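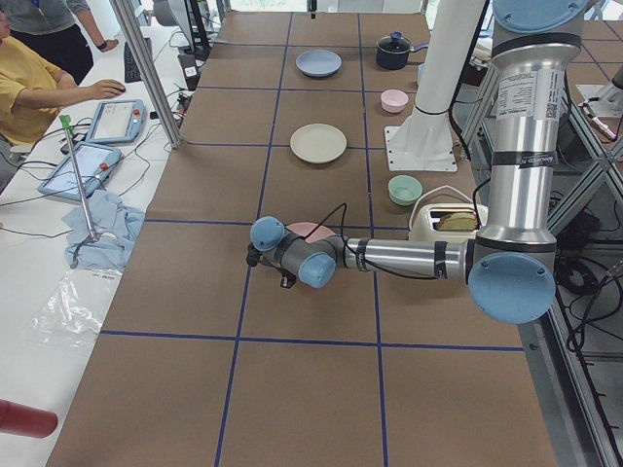

Zivura Robot Lab, Dekbridge
Open Day Safety Walk-Through: Checklist and Comments
June 2025

Thank you to everyone who stayed late to go over the cells with me before we let the public in. I have typed up the sheet the way we filled it in, with my own comments under each item, and I'm afraid the comments have grown a bit since February. Please read them anyway, especially if you are on the afternoon shift!

1. Table and floor

Tabletop paper flat, no lifted corners: OK
Tape lines intact: OK
Walkway clear for visitors: OK after a second look
Comment: The visitor route comes in by the Bundon Street door and goes out the same way, so people will be passing each other in both directions. Keep bags and strollers in the front hall. The coat rack can hold more than you would think.

2. Emergency stops

Stop button on each of the 2 pendants pressed and reset: OK
Host can reach a stop from the talking position: OK
Comment: I know we all know where the buttons are. Press them before the first group anyway, every session, and write your initials on the paper copy. If you hand over to another host in the middle of a demo, say out loud that you are handing over, and wait until they have answered you.

3. Kitchen items

Nothing breakable within reach of visitors: OK
Items returned to the start layout between groups: ask the host
Comment: The Tello demo is our table-setting routine, and it is the one families ask for, so it will be run over and over. Please do the reset with the arms stopped, even when there is a line out the door and a small person is asking you when it starts again.
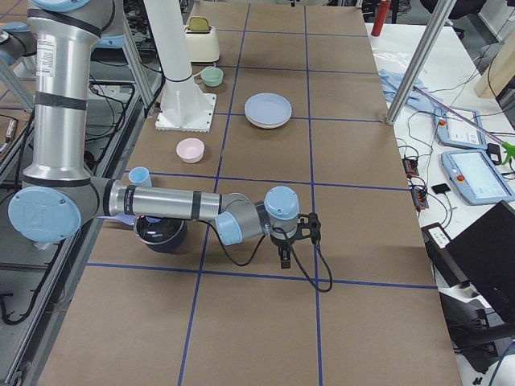

Could we have a longer gap between groups on the afternoon shift? Last time I was still putting dishes back while the next families were coming in, and I felt rushed the whole way through. I'd happily lose one demo to get a calmer reset.

Yes, and thank you for raising it. I have moved the afternoon starts apart and taken the last slot off the schedule. The new times are taped up inside the door of room 347.

4. Cables and power

Power strips away from the visitor side: OK
No damaged insulation found: OK
Cables behind the side desk tidy: NEEDS WORK
Comment: It is safe enough as it stands, with visitors kept well away from that desk, but I would love to see it bundled properly before the doors open. There are fresh ties in the drawer under the printer. If you have ten spare minutes and a cup of coffee in you, it's a pleasant little job.

5. Running the demo

Reduced speed selected on both arms: OK
One host talking, one host at the pendants: OK
Comment: Please don't try to do both jobs, however quiet the day is. Children ask wonderful questions, and you will want to turn around and answer them properly, so let your partner watch the arms while you do. 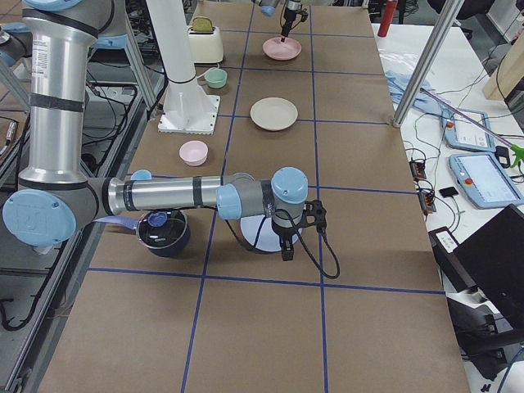 Item 5: both arms at the table, cookware and dishes set out.

6. Visitors

Guest line marked on the floor: OK
Sign at the door about loose scarves and long hair: MISSING
Comment: The old sign went home with the winter decorations, I think. I will print a new one in bigger letters. Guests who would like a closer look can come back at the end of the session, when everything has been switched off.

Result: open to visitors once the cables in item 4 and the sign in item 6 are done. Leave the signed paper copy in the tray by the front desk when you lock up.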